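The ad said *charming furnished flat, Brornham, ready to move in*, and Hye-jin Noh had not believed a word of it. She had lived in furnished flats before. Charming meant small, and ready meant the last tenant had left in a hurry.

The agent met her at the door at 9 with a folder and a cold. He was from a firm called Lundard, and he said the name as if it ought to calm her down.

"Everything stays," he said. "Furniture, linens, kitchenware. The lady was very particular about her kitchen."

"Where is she now?"

"Trastine. With her sister."

Hye-jin had been to Trastine once, in March, and doubted that anyone would go there to be with a sister. She wrote it down anyway.

The bedroom was a bedroom. The bath had a tap that coughed. The agent opened a closet and shut it again before she could get a proper look, so she opened it herself and found six coat hangers and a box of light bulbs, Piras brand, the kind that burned out if you slammed a door. She slammed the closet, to see. The hall light stayed on. That proved nothing.

"And the deposit?"

"Sixty now, the rest on signing."

"The rest being what?"

He looked in the folder for longer than a person who knew the answer would have needed to. "3125," he said.

"For a year?"

"For the year, yes."

It was too cheap. She had paid almost that for a room over a fish shop. She asked about damp, mice and the people upstairs, and he said no to all three in the same tone – the tone of a man who would also have said no to fire.

"I'd like to see this kitchen," she said.

She had expected brown. Old ladies who were particular about kitchens went in for brown, in her experience, and for jars with labels on them.

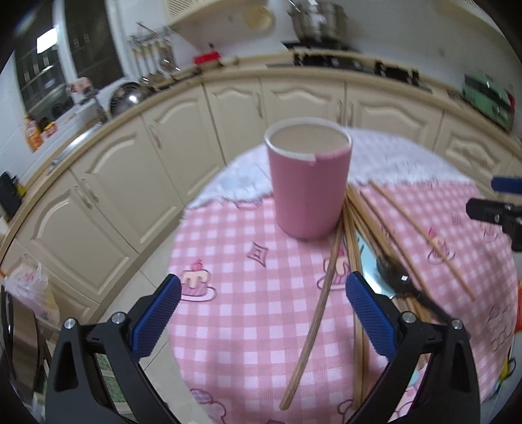 "Gingham," said Hye-jin.

"She liked pink."

"How old was this lady?"

"Eighty, I should think."

Hye-jin looked at the cupcakes on the tablecloth. She looked at the chopsticks, which lay in a heap as though they were waiting for a large family, and at the tall pink cup, filled nearly to the top with what might have been milk tea.

"When did she leave for Trastine?"

"Oh, a while back."

"A while."

"Weeks." He blew his nose.

She leaned over the cup, careful of the shaggy white cloth under it. Then she straightened up and looked at the door at the far end of the kitchen, which he had not mentioned and was now standing in front of.

"What's through there?"

"Pantry."

"May I?"

"It sticks," the agent said.

Hye-jin put her pen back in her bag. She did the sum again, the rent against the fish shop, twelve months of it, and then she raised her voice a little and spoke past his shoulder.

"Ma'am? Your tea's out here."

Behind the door, a chair scraped.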